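01/10/2024 - Breakfast station, Sustico kitchen room

Table height was checked against the April plan and left at 76 cm. The two-slice toaster remains the reference unit for this series. Consuelo Benítez has entered it in the register under item 711.

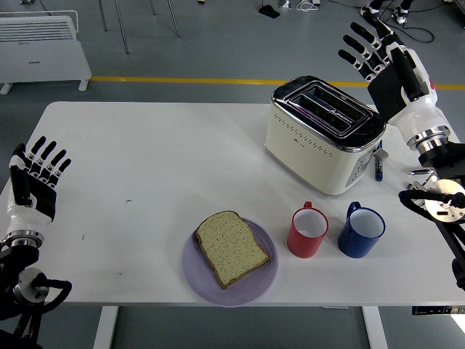

Which setting should be used for the first slice?

The lowest one, with a single slice per cycle and a pause of 160 seconds before the next.

Bread is to be drawn from the same batch until it is finished - roughly 40 slices remain. Crumb tray to be emptied at the close of each session and initialed by the person on duty. U. Alcaraz to confirm the plate order with Devari.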